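April, early

Woke before the alarm and couldn't get back to sleep, so I got up and dealt with the kitchen bench while it was still quiet. Olga is here until the end of the month and she likes her breakfast at a set hour – toast, one slice, dark bread, nothing fancy. I've stopped trying to talk her into eggs.

The toaster has been on my mind. The toaster oven takes up most of the left side and I keep meaning to move it, but it weighs a ton and there's nowhere else with a power point. So the mug stays on top of it, the yellow one, and everything else gets squeezed along the wall under the blue tiles. I do still like those tiles. Rodrigo wanted plain white and I'm glad I held out, even with the grout to scrub.

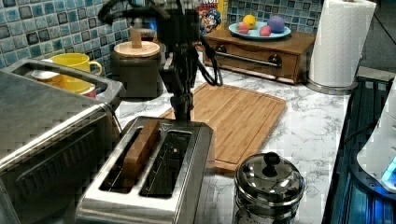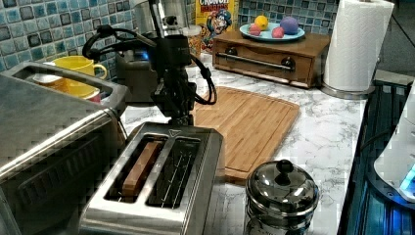
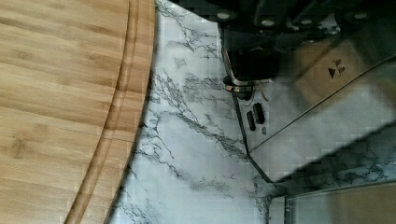
Things to sort out

Oil the bamboo board. I bought a bottle for it in summer and it's still in the laundry cupboard with the seal on. The groove around the edge collects crumbs no matter what I cut on it.

Ring Consuelo about the bread. She gets hers from the Ibarra bakery and says it keeps better than ours. Ask if she can pick up 2 loaves when she goes.

Find the colour match for the skirting. Vaughn thinks the tin is in the shed. I think he threw it out.

The power bill came too, 565 dollars, more than last time. I put it on the fridge where we'll both have to look at it.

Olga was up by seven. She had her toast with marmalade and read me bits of the paper – mostly the letters page. It rained after that and I didn't get to the washing. Leftover soup for tea tonight, and I need to take the bins out before bed.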